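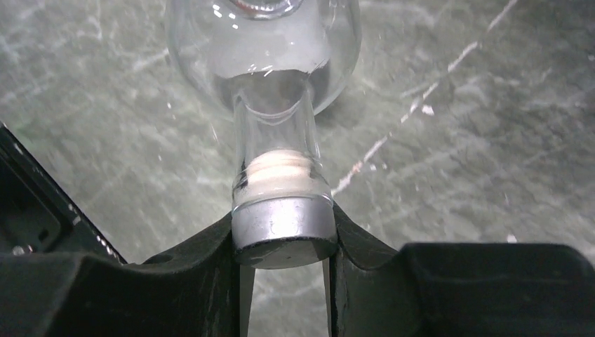 Figure 4. Clear glass bottle with a metal cap, on a marble surface.

3.2 Household return of glass containers

The second part of the survey dealt with what people do with glass once the contents are gone. Forms went to homes in two districts, Sarkley and Jindham. We received 292 usable forms, and 34 more were set aside due to missing pages. Collection at the Jindham drop-off points ended on Friday, July 5, 2019, so later deliveries are not part of the totals.

Respondents were asked to sort their glass into wide-mouth jars, narrow-neck bottles (Figure 4), and other containers. They were then asked whether each type was kept, returned, or thrown out with general trash. Wide-mouth jars were kept most often, mainly for dry food and small hardware. Narrow-neck bottles were seldom kept. The most common reason given was that they are hard to clean by hand, followed by lack of shelf space.

Caps were a separate problem. The printed guide in Sarkley told residents to take metal caps off before drop-off, while the guide in Jindham did not mention caps at all. Of the 3301 containers logged at the drop-off points, those from Jindham were more likely to arrive with the cap still in place. We did not weigh caps separately, and the container weights in the next section include them where present.

Distance mattered less than we expected. Households close to a drop-off point returned glass more often, but not in larger amounts per trip. Many people who lived farther away said they stored glass in a garage or under the sink and brought it in when they had other errands nearby. Swanson reported a similar pattern in her earlier study of the Fothergill district, although that work covered only apartment buildings and was carried out in December, when holiday purchases may have raised the totals.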